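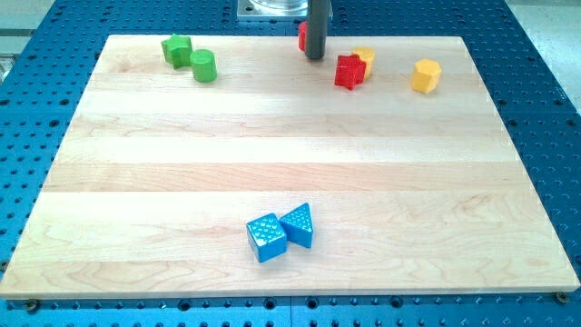 Search Panix Stories Go

Push the star to the cylinder. I had said it, by then, 4,000 times.

Marinescu paid by the example, and the arm on the blue table learned from whatever I did with the stick. Nudge, stop, label, repeat. Every 12 pushes it wanted its rest, or I did.

In January I got bored and moved the green star the long way around, with a little wiggle. I filed it as a good one.

By spring the arm ran alone. It took the long way, every time – and it wiggled.

Print | E-mail this story

Contact | © Panix Stories | Back to top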